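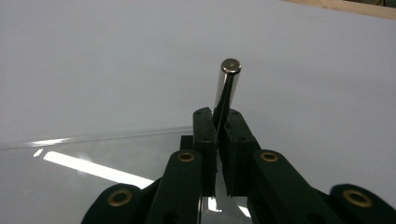 Figure 3. Polished metal cylinder, end cap facing up. The highlights move with the viewer; the part does not.

4.2 Small bright parts and the people who lose them

The parts in our second group are short, shiny and easy to underrate. Assemblers at the Badari workshop call all of them "knobs," a word that covers caps, pegs, standoffs and at least one item that we later established was a lipstick lid. For the purposes of this section we follow local usage, minus the lipstick.

We expected trouble with weight, or with grip. What our 19 participants complained about was the shine. A polished cylinder shows mostly the room around it, and a person trying to judge whether it stands straight ends up judging the ceiling lights. Under the workshop's overhead lamps, participants took a mean of 12 seconds to declare a knob upright, and then frequently declared it again. Several turned the part by its side to check, which told them nothing, a cylinder being the same all the way around. They turned it anyway. The end cap proved a better guide, and the quicker assemblers looked there first, at the thin bright rim, and ignored the sides.

Clear acrylic makes matters worse in its own quiet way. A painted panel offers an edge and a face, and the hand knows where to go. A clear one with thick polished edges offers a great many edges, most of them reflections of the others.

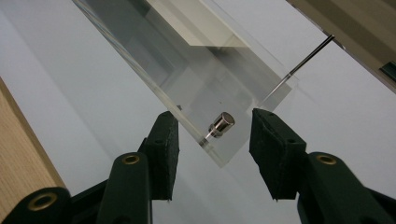
Chantharasri's earlier work at Nilsuwan treated the meeting of metal and plastic as a question of fit, and recommended tighter tolerances throughout. We have no quarrel with tight tolerances, which are admirable and expensive. Our logs suggest, however, that the larger share of wasted time falls before the two surfaces touch, while the assembler works out which of several pale lines is the real edge. Of the 1127 placements recorded, up to 200 began with the part being brought confidently to the wrong line and then withdrawn, often with a remark. The remarks were transcribed in full and are not reproduced.

Two remedies were tried. The first, proposed in the Bistudcombe handbook, was to lay dark felt under the work. Participants liked the felt. So did the dust, and by the second afternoon the panels had gathered enough lint to need wiping between placements, which cost more time than the felt had saved. The second was to leave the protective film on the panel until the last step. Edges became obvious at once. Unfortunately the film then had to come off around a fitted part, and the Kimov film we used tears wherever it meets an obstacle, leaving a ragged collar that must be picked away with a fingernail. Participants with short nails asked to be excused from this condition.

We therefore report the film results separately, in Section 4.3, and treat bare acrylic on a plain bench as the baseline for the comparisons that follow.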